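Broddale College of Art and Conservation
Introduction to Collection Care
Handout for Unit 3: Paper supports, old mounts and the backs of drawings

These notes follow the lecture but they are not complete. Please bring them to the study room together with your pencil. No pens are permitted there, also not closed in a pocket.

1. What we mean by a mount

A drawing in a museum is seldom kept as a loose sheet. Usually it is attached to a second, heavier support, which we call the mount. The mount protects the sheet when it is handled, keeps it flat and gives it a margin that fingers can touch. Collectors of earlier centuries also used mounts for decoration, with ruled lines and strips of coloured wash. In many cases the mount tells us who owned the drawing, and for this reason an old mount is kept even when it has become harmful to the sheet and must be separated from it.

In the records you will meet the words "laid down". A drawing is laid down when its whole back is glued to the mount. If only the corners or one edge are attached, we say "tipped on" or "hinged", according to the method. Students often mix these terms, and I ask you to be strict with them in your reports.

2. The Gunnlaugsson album

Our main case is the Gunnlaugsson album, now in the Vikance Collection. It came to the collection as a bound volume with 268 drawings, most of them landscape and figure studies in pen, chalk or wash. The earliest sheet carries the date 1527 in brown ink. The date is probably in a later hand, so it should be quoted as an inscription and not used as a date of making.

The album leaves are of a thick grey paper with much acid in it. Where the drawings were laid down, the acid has moved into them and the sheets have become brown, mostly at the edges. Where they were tipped on at the corners, the middle of the sheet has stayed light, but small folds have formed because the paper could not expand evenly.

It was decided to take the album apart in stages. Each leaf was first recorded from both sides, with normal light, raking light and transmitted light. Transmitted light is the most useful of the three for us. It shows the chain lines, the watermark if there is one, and quite often writing on the hidden side of a laid-down sheet. On two sheets a complete second drawing was found in this way.

3. Adhesives and their behaviour

Old mounts were made mainly with starch paste or with animal glue. Both swell in water, but they don't swell in the same manner. Starch paste becomes soft and white and can be lifted with a spatula. Animal glue turns into a gel, and it needs some warmth before it will release well. A third group is the rubber-based adhesives of the twentieth century — these do not react to water and they leave a yellow stain.

Before any moisture is brought near the sheet, every ink and colour must be tested. Put a very small drop at a place without importance, wait, and press with blotting paper under the microscope. If there is colour on the blotter, the treatment stops and you inform the supervisor.

Iron gall ink needs special caution. Moisture can carry the iron into the paper around the line, and the damage is then larger than before. For such sheets we prefer a stiff gel, applied from the back for a short time.

4. Starch paste for hinges

In the practical class we use wheat starch paste, cooked and sieved. The Drillon method, in which the paste is sieved once warm and again after a night of rest, gives a smooth result and is the one used in this course. The cooking may be done in a pot or in a microwave oven, in short intervals with stirring between them.
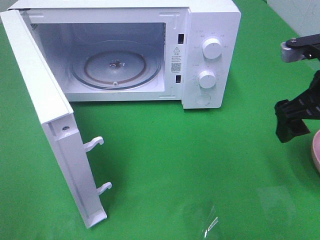

Fig. 1. Countertop microwave oven with the door open and the glass turntable plate inside.

Paste for hinges should be thinner than you expect. It must hold the weight of the sheet, yet it must give way before the paper tears. A hinge of Japanese paper with a torn edge is better than one with a cut edge, because the long fibres spread the tension and no hard line can be seen from the front.

5. For the next class

Read the glossary at the end of the course reader, from "album leaf" to "window mount". Choose one sheet from the study series and prepare a written record of its back: inscriptions, stamps, remains of hinges, stains. Describe first, interpret after — please keep these in separate paragraphs. Measurements are given in millimetres, height before width.

Handout revised May 26, 2023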